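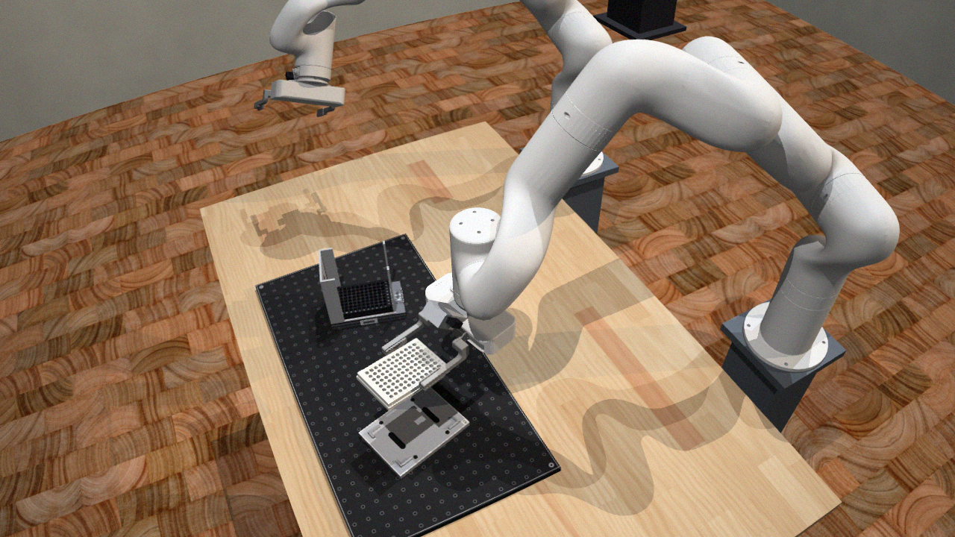 What is the difference between a retrospective and a survey exhibition?

A retrospective follows the work of one artist over a whole career, or most of it. A survey takes a period, a place or a theme and usually shows several artists side by side. The two words get mixed up in press releases, so check the list of works before you decide which one you are reading about.

Session 3: Reading an exhibition

The set case is the Broten Gallery's show of prints and drawings from Esden. It is hung in 16 bays. The earliest sheet is dated 1477 and is on loan from the Grodau print room.

Terms for this session

Hang – the order and spacing of works on the wall. A dense hang invites comparison, a sparse one slows people down.
Loan – a work borrowed for the run of the show. The lender often sets the light level.
Wall text – the panel at the start of a room. Labels are separate and belong to single works.

Prints are sensitive to light and are rarely shown for long. Some sheets in the case will be changed over in January, and the catalogue lists both sets. Use the catalogue numbers in your notes – the bay numbers may change.

Reading

Catalogue introduction and the entries for bays 2 and 3. The Tomoana Museum leaflet on mounting works on paper is optional.

Written task

Choose one bay. In two pages, say what the order of the works asks the visitor to notice, and what a different order would do. Hand in by Saturday, December 6, 2025. Late work goes to the department office.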